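# How Does a Family Buy a House?

Buying a house isn't like buying a loaf of bread. You can't pay, pick it up and go home in five minutes. It often takes weeks or months, and a lot of people have a job to do along the way.

Let's follow one house from start to finish. It stands on a street called Carrasco Lane, in the town of Arkedden.

## Putting it up for sale

The people who own a house and want to sell it are called the sellers. Most sellers ask a real estate agent to help. The agent looks at the house and at what other houses nearby have sold for. Then the agent and the sellers choose an asking price. 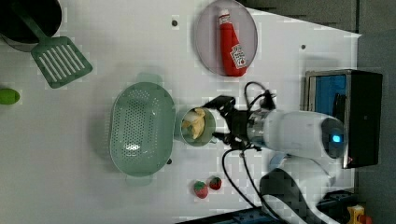
Next comes the listing. A listing is a short page that tells people how big the house is, how many bedrooms it has and what it costs. The house on Carrasco Lane has 1785 square feet of floor. That is a way of measuring all the rooms together.

## Going to look

Families who want to buy are called buyers. They visit the house and walk through it. Sometimes anyone can come in on the same afternoon – this is called an open house.

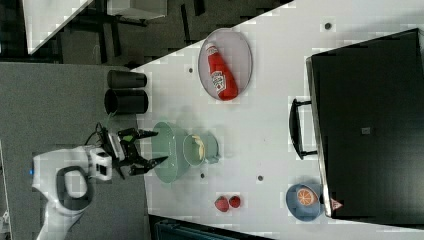

Buyers try to think about how they would live in the rooms. Would their beds fit? Is there a place for bikes? In the kitchen, they may think about small things too, such as where a big pale green bowl like this one would go, and if there is a shelf wide enough for it. Children can help by asking questions of their own.

## Making an offer

If a family likes the house, they make an offer. An offer says how much they will pay. The sellers can say yes, say no, or ask for a different amount.

Most families don't have enough money saved to pay for a whole house. They borrow the rest from a bank. This loan is called a mortgage, and they pay it back a little every month, often for many years.
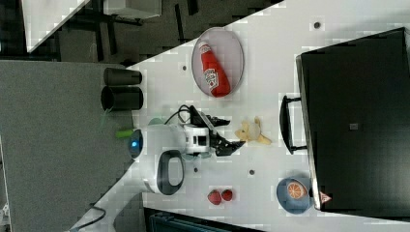
*Photo: Gedemar Learning Pages*

## Checking the house

Before the sale is final, an inspector usually visits. The inspector looks at the roof, the pipes, the wires and the heating, then writes a report. The report for Carrasco Lane was 34 pages long! It said that one gutter was loose, so the sellers agreed to fix it.

## Getting the keys

The last step is called closing. The buyers and sellers sign the papers and the money is paid. For our house, closing came in November, 43 days after the sellers said yes.

Then the new owners get the keys, and they can start moving in.

## Words to know

- **Listing:** a page that tells people about a house for sale
- **Offer:** the price a buyer says they will pay
- **Mortgage:** a loan used to buy a home
- **Closing:** the day the sale is finished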